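Jodummont two-hand set, reviewed by Elvia Varela
13 Sep 2023

We bought this set for our packing table after a long discussion about money, and I want to write what I would like to have read before. The price of the hands is only one part. You must also plan for the arms, the cables, spare fingers and the hours of the person who teaches the tasks. In our budget I put 40 hours for this and it was too little.

The fingers are good with soft things. A padded pouch is a fair test, and I recommend you ask the seller to show one before you sign. Bottles are easier. With thin items, like a bundle of straws, I am still not convinced, and Zyanya Tlapale, who compared it with the Nakajima offer, has the same opinion.

The spare finger kit costs 199 dollars. Order two kits with the first invoice - the delivery later is slow. The manual is clear but the part about calibration is short.

I would buy it again for light work. For a heavy line, wait and ask for a rental first. We plan to decide on a second set in October.

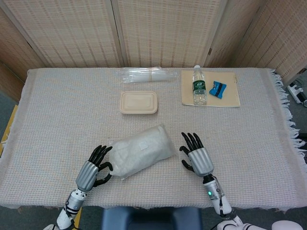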